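Brallau Two-Section Sheet-Metal Bin, Gray: Review

Posted 25/08/2020 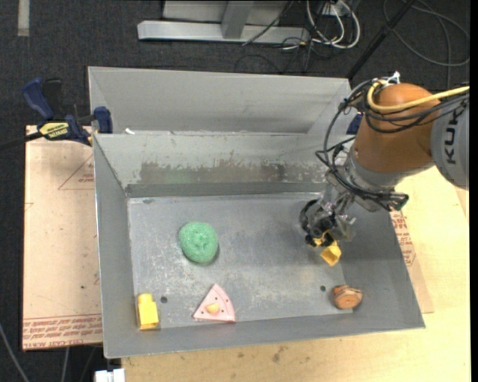
Front section with a few toys on the floor. Second section behind.

Rating: 3 out of 5

Ordered from Goltano as a parts bin, now used for toys. Item no. 514, painted gray, two sections. Supplied assembled, with no loose hardware in the carton.

Shape. The walls slope inward to a flat rectangular floor, so small pieces end up where a hand can reach them. The rear section has a tall back panel and angled ends. A horizontal metal edge separates the two. On our bin this edge had no burrs, and neither did the corners.

Finish. The weak point. The floor is covered in pale scratches and smudges, and the inner rear wall of the front section has a wide patch scraped to a darker brownish gray with ragged edges. The paint is thin for the price. Touch-up paint from Tannous was close in color but dried glossier than the original.

Noise. Hard toys are loud on bare metal. Soft ones, such as the round green one in the photo, make almost no sound. A felt liner would help — Brallau does not sell one.

Cleaning. Damp cloth, mild soap. Crumbs collect where the walls meet the floor and need a brush.

Compared with the Sekance plastic tub we had before, the metal bin is heavier and stays put on a bench. The tub was quieter and had a lid.

Suitable for a workshop or a back room. Not recommended where the finish matters.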